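Chapter 7
Small Battery Devices in the Home and Child Care Setting
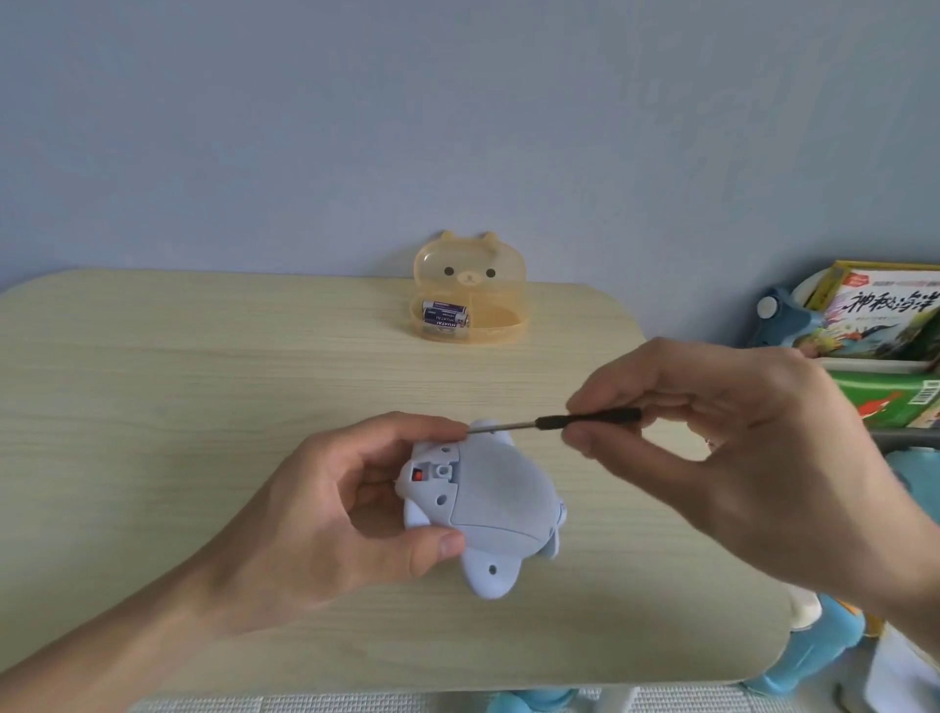
Learning Objectives

After studying this chapter, the student should be able to:
Identify the main parts of a battery-operated toy or small household device.
Choose a screwdriver that fits the screws of a battery compartment.
Open, inspect and close a battery compartment without damage to the case.
Store fresh batteries and set aside used ones in keeping with local rules.
Complete an entry in a workroom repair log.

Key Terms

battery compartment, contact, corrosion, polarity, precision screwdriver, screw post, seam, slide switch, stripped screw, terminal

Introduction

The earlier chapters of this book dealt with items that draw their power from a wall outlet. The present chapter turns to items that run on small batteries: bath and bedside toys, night lights, kitchen timers, remote controls and wall clocks. A single child care center may own a great many such items. At the Esstead Children's Center, whose workroom is used as a case study in this part of the book, the yearly inventory listed 131 battery devices, and 60 of them were toys.

Devices of this type are often thrown away when they stop working. In many cases the fault is a minor one. The batteries are spent, a contact has become dirty, or the switch has been left in the wrong position. A worker who can open the case, look inside and close it again properly will return a good share of these items to use in a few minutes. The same skill has a safety purpose. A compartment that is not fully closed allows a young child to reach the batteries, and batteries that are swallowed can cause severe injury.

7.1 The Parts of a Battery Device

Most small devices are built from two or more molded plastic pieces. The line where the pieces meet is called the seam. On many toys the compartment is placed on the underside or the back, where it does not interrupt the shape of the toy. The sea creature toy at the opening of this chapter is held with its underside facing up, and the area around its battery compartment shows several features that the student should learn to find on any similar item.

The first is the slide switch. On this toy it is small and red and sits in a dark recess. A recessed switch is less likely to be moved by accident, but it is also easy to overlook. The position of the switch should be checked before any screw is turned.

The second is the screw post, a raised piece of plastic that receives the screw from a cover. The post can crack if the screw is driven too hard. A square post stands beside the switch on the toy shown.

The third is the set of screw holes. Screw holes may be placed at some distance from one another, and one that lies near an edge or along the side of the body may be missed. A cover that will not lift should never be pried with a blade until the whole case has been checked for a remaining screw.

7.2 The Work Surface

A plain desk or table in good light is suitable for this work. The surface should be clear of food, drinks and papers. A light-colored top is preferred, as a small dark screw is easily seen against it. Items with rounded bodies tend to roll and should be held in one hand while the other hand works the screwdriver.

Work of this kind should be done away from children. Where a workroom is not available, it should be scheduled for a time when children are out of the room, and all screws should be accounted for before they return.

7.3 Choosing and Holding the Screwdriver

Compartment screws are small and call for a precision screwdriver. The tip should fill the slot or cross of the screw with very little play. A tip that is too small will turn inside the screw head and wear it away, leaving a stripped screw that is difficult to remove.

The handle is pinched between the thumb and index finger. This grip limits the force that can be applied, and it lets the worker feel when the screw has seated. Press down firmly while loosening a screw. When closing the compartment, turn the screw only until it is snug.

7.4 Keeping Batteries in Order

Loose batteries should not be kept in a drawer with coins, keys or tools. Metal objects can join the two ends of a battery and cause it to heat. A lidded container with divided compartments is a sound choice for a small supply. The bear-shaped container at the back of the desk in the opening photograph is of this type; two batteries marked HUATAI lie stacked in its left compartment. A container with a cheerful shape may attract children, and it should be returned to a high or locked cabinet when the work is finished.

Fresh and used batteries must be kept apart. The Esstead workroom uses one container for each, with a label on the lid. Batteries of different brands or ages should not be combined in the same device.

7.5 The Repair Log

Every device that is opened should be entered in a log. The Yimer form, reprinted in Appendix C, has space for the name of the item, the number and size of the batteries, the condition of the contacts and the initials of the worker. A sample entry dated August 23, 2018 is given there for study. Centers with more than 100 devices may find it useful to keep a separate sheet for each room.

Before You Read Further

Select one battery-operated item from your own home or workplace. Without opening it, locate the seam, the switch and every screw hole. Make a simple drawing of what you find and keep it for use with the practice work in Section 7.6.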